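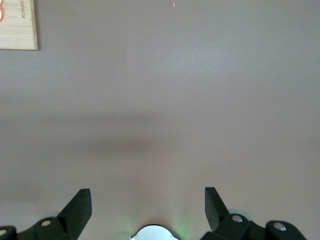
Stiltham Libraries to Extend Study Hours at Five Branches

Sep 10, 2026 | By Haiyan Meng

4 min read

The Stiltham Library Service will extend evening opening hours at five of its branches this fall, following a review of how residents use the buildings after work and after school. The new schedule was approved by the library board on Tuesday evening and will apply through the end of the school year.

Under the plan, the Central, Wogan Street, Mill Road, Eastgate and Harbor branches will stay open until 9 p.m. Monday through Thursday. Closing time at these branches is now 6 p.m., except at Central, which closes at 7 p.m. Weekend hours will not change. The remaining branches will keep their present schedules.

Library director Reet Krūmiņa told the board that requests for later hours had come mainly from high school students, adults taking evening courses and people who work standard daytime shifts. "Many residents pay for this service and are at work for nearly all of the hours we are open," she said. "The board asked us to look at that problem, and this schedule is our answer for the coming year."

The review began in June and included a survey available online and on paper, as well as public meetings at Central and Eastgate. Respondents most often asked for quiet study space in the evening. Other frequent requests were for access to printers, help with job applications and a place for small groups to meet without charge.

During the added hours, each of the five branches will offer its full lending service, public computers and printing. A librarian will be on duty at all times. Study rooms may be reserved for up to two hours per visit, and reservations can be made by phone, at the front desk or through the library website. Rooms not claimed within 15 minutes of the reserved time will be given to the next person waiting.

The board also approved 12 new part-time positions to staff the longer day. Applications will be accepted through the city's employment office, and current part-time employees may ask for additional hours before the positions are filled. Training for new staff will take place at Central.

Board member Zulmira Henriques supported the plan but asked for a report on attendance at the midpoint of the school year. She noted that the Harbor branch is served by a single bus route in the evening, and that the last bus now leaves before the new closing time. The board directed staff to raise the matter with the city's transit office and to report back at its next regular meeting.

Children under 12 must be accompanied by an adult after 6 p.m. The rule matches the one already in effect at Central. Parents and guardians are asked to arrive before closing to meet older children who are studying on their own.

In a separate item, the board adopted a change to the reservation policy for large meeting rooms. Groups of up to 100 people may now use the hall at Central on weekday evenings, provided the request is made at least 17 days in advance. Community groups and nonprofit organizations will continue to use the hall free of charge. Commercial users will pay the existing hourly rate.

Sihan Xu, who manages the Eastgate branch, said the staff there expects the greatest demand during exam periods. Eastgate will open its second-floor reading room for quiet study each evening, and the ground floor will remain available for conversation and group work. Food will not be permitted in the reading room, though covered drinks will be allowed.

The schedule takes effect on the first Monday of next month. Printed copies will be available at every branch beginning next week, and the hours listed on the library website will be updated at the same time. Book returns outside each building will remain open at all hours.

Residents who need the schedule in large print or in another language may request a copy from Siu-fong Mok in the accessibility office at Central. Written comments on the new hours may be left at any branch or mailed to the library board.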